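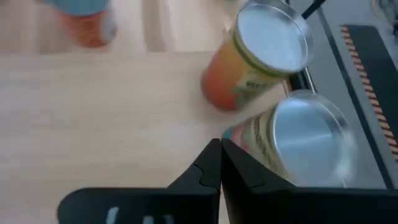

Entretenir un plan de travail en bois clair, en vitesse

Huiler, oui. Noyer, non. Une cuillère à soupe d'huile suffit pour un petit plan, on étale au chiffon coton, toujours dans le sens du fil. On laisse boire 18 minutes, on essuie tout ce qui colle. Recommencer le lendemain si le bois a encore soif.

Quelle huile ? Lin ou huile minérale alimentaire. Pas d'olive, ça rancit et ça sent. Séverine Tessier m'a signalé la cire Cavetti, très bien aussi, mais longue a lustrer.

Chiffons imbibés de lin : à plat dehors pour sécher, jamais en boule dans la poubelle. Ça peut prendre feu tout seul. Vraiment.

Taches de gras — terre de Sommières, une nuit, puis brosse douce. Ne pas frotter avant, ça étale.

Ronds de verre blancs. Fer tiède sans vapeur, torchon sec entre les deux, quelques secondes, on soulève, on regarde, on recommence. Marche bien sur les ronds récents, moins sur les vieux.

Taches noires près de l'évier : de l'eau + du fer, souvent une boîte de conserve oubliée. Acide oxalique, gants, fenêtre ouverte, rincer deux fois.
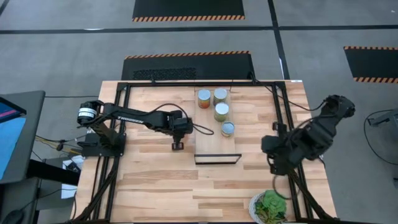
Ponçage. Grain 120 puis 180, pas plus fin, sinon l'huile pénètre mal. Aspirer entre les deux. Un coup d'éponge à peine humide pour relever les fibres, laisser sécher, dernier passage léger à la main.

Petites bosses en creux : une goutte d'eau, chiffon humide, pointe du fer. Le bois regonfle. Si la fibre est coupée, tant pis, pâte à bois.

Au quotidien : éponge bien essorée, savon noir, on sèche tout de suite. Pas de vinaigre pur, pas de javel, pas de poudre à récurer.

Fréquence : tous les mois la première année, ensuite 3 fois par an. En août je saute, trop chaud, l'huile poisse et les moucherons viennent se coller dedans.

Question d'Aicha Zerouali sur le vernis déjà en place : il faut tout enlevé avant d'huiler, racloir puis ponceuse.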